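Talk notes, Pascual Daza. Shared workshop evening, May 31, 2023

Slide 1. Title only. Say the name of the build (Pastach) and move on.

Slide 2. Why cable. Rigid parts were fine by April. Cord and wire are harder: the shape changes every time you touch it, and the planner we had assumed it didn't. Skip the history of the first planner unless asked.

Slide 3. Frame and base. Aluminum rail, one base plate for both arms. Mention that the plate was drilled twice. The first hole pattern put the bases 12 mm too close and the elbows fouled.

Slide 4. Numbers. 568 logged attempts, 400 usable. The rest were lost to a clock mismatch between the two controllers. Don't read out the table.

Slide 5. Workspace. Two arms, four bins at the back: white, yellow, green, red. Leave this up for 30 seconds.

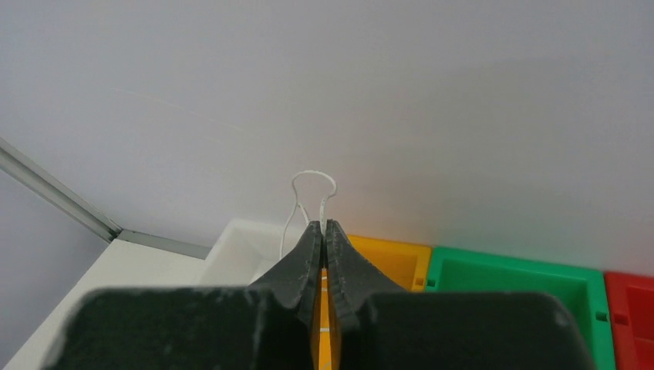
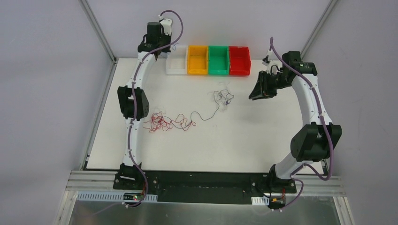 Slide 6. Grasp order. We pick a free end first if the software finds one. If it doesn't, we take the outermost loop and lift slowly. Closing speed is capped in the controller config, same value on both sides. Point people to the Flekeo branch for the file.

Slide 7. Open problems. Cable dress on the arms still limits wrist rotation. Calibration drifts after a bin is moved. Godoy fork has a partial fix, untested on our hardware.

Questions. If someone asks about cost, the parts list is on the Trongate shelf in the workshop, second binder.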